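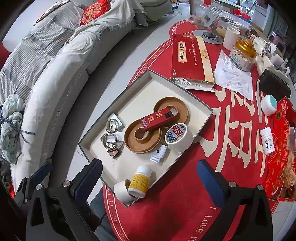
4. Sorting and Storing Small Supplies

This section covers the sorting tray and the loose supplies kept with it: tape, spooled material, hose clamps, bottled products and small hardware. Complete Section 3 (Mounting the Guris wall rail) before you begin. Allow one hour for a first sort. Later sorts take less time.

4.1 Before You Start

You will need:

A shallow tray with a raised edge
A table or bench large enough to hold the tray and a second work area of the same size
The Usuga divider set (supplied)
Self-adhesive labels and a permanent marker
A dry lint-free cloth
A flat-blade screwdriver or 5/16 inch nut driver for hose clamps

Note: A tray with a light-colored lining is preferred. Small metal parts are easier to find against it.

Note: If the table has a cloth or a plastic cover, smooth it out first. A fold under one side of the tray will cause round items to roll.

Caution: Set the tray fully on the table before loading it. Do not load a tray that projects past the table edge. A full tray can tip without warning.

4.2 Emptying the Tray

1. Move the tray to the center of the table.

2. Lift out any boxes first. Boxes tend to end up lying across other items, and sliding them will drag whatever is underneath.

3. Remove bottles and stand them upright in the second work area. Check that each cap is closed.

4. Remove rolls and spools. Hold the free end of the tape or material while lifting.

5. Remove clamps and small hardware by hand. Do not turn the tray over to empty it.

6. Wipe the tray with the dry cloth, including the corners. Pencil marks on the lining may be left in place; they do not affect the dividers.

4.3 Grouping

Sort the contents into the groups below. Do not create a group for a single item. Single items go to Group E until the next sort.

Group A — Tape and other rolls
Group B — Spools
Group C — Hose clamps and metal fasteners
Group D — Bottles
Group E — Small plastic parts, strips and anything not yet identified
Group F — Boxed items

Read the label inside the core of each roll. If the core has no label, write the type and width on a new label and press it to the inside wall. Labels placed on the outer face are lost with the first turn of tape.

Small brush-type pieces belong in Group E even when they came with a bottled product. Stored against a bottle, the teeth bend and do not recover.

4.4 Rolls and Spools

1. Secure the free end of each roll. Fold over 1/4 inch of tape to make a tab.

2. Place rolls flat in the tray, core facing up. A roll left tilted against another item will flatten along one edge.

3. Place spools flat, beside each other. Spools with raised rims may be stacked two high if the rims match. Do not stack spools of different diameters.

4. Tuck the free end of each spool into its notch. If there is no notch, use a short piece of low-tack tape.

Note: Empty spools may be kept for rewinding. Store no more than three. Wide cores can hold small rolled strips.

4.5 Hose Clamps

1. Inspect the band. Discard any clamp with a cracked band, stripped slots or visible rust on the screw.

2. Close each clamp to its smallest diameter without forcing the screw.

3. Nest smaller clamps inside larger ones and place them in the compartment nearest the front of the tray.

4. Keep clamps apart from tape. A band edge pressed into a roll will cut through several layers.

Caution: The cut end of the band is sharp. Wear gloves when handling clamps in quantity.

4.6 Bottles

1. Check the product label for storage temperature and expiration date. Fine print is often hidden by dried product. Wipe it with the cloth before reading.

2. Tighten the cap and wipe the neck.

3. Stand the bottle upright in the Usuga tall cell. If the bottle is higher than 72 mm, use the tall cell without its lid.

4. Do not lay a bottle over a roll or prop it against the tray wall. Adhesives and lubricants that leak into an open core cannot be removed, and the roll must be discarded.

Caution: Keep solvents and cleaners out of the tray. Store them in their original containers in a ventilated cabinet, away from children.

4.7 Boxed Items

Open each box and confirm the contents. Flatten and recycle empty boxes. A long, narrow box should be placed along the rear wall of the tray with its barcode or label facing you. If the printing on the box does not name the contents, add a label of your own in plain words.

4.8 Fitting the Dividers

1. Place the long Usuga divider first, parallel to the long side of the tray.

2. Add short dividers to suit the groups. Leave at least 5 mm of clearance around each roll so that it can be lifted with two fingers.

3. Press down until each divider clicks. If a divider does not click, turn it end for end and try again.

4. Load the heaviest group nearest the center of the tray.

5. Lift the tray level by both ends and hang it on the Guris rail. Listen for the latch on each side.

Maximum load on the rail is nearly 3 kg per tray. Do not exceed this by doubling trays on one pair of hooks.

4.9 Problems and Remedies

Divider lifts at one end — Debris under the foot. Remove the divider, wipe the lining and refit.

Round items roll when the tray is opened — Tray not level. Check the rail with a spirit level (see 3.6).

Tape edge is sticky or gray — Dust on the roll. Remove the first full turn and store the roll flat.

Clamp screw will not turn — Apply one drop of light oil and wait 5 minutes. Discard the clamp if the screw still does not move.

Items in Group E keep increasing — Sort Group E on its own every March. Discard parts that have not been matched since the previous sort.

4.10 Replacement Parts

Dividers, tall cells and rail hooks are available from Rosbridge. Labels are supplied in packs of 100. Quote the part number molded on the underside of each piece. Grellemar dividers from earlier sets fit the same tray but do not click and should not be mixed with Usuga dividers in one row.

Text for this section: Socorro Alvarado. Technical check: Giuliana Cárdenas.

Continue to Section 5, Rail Extensions.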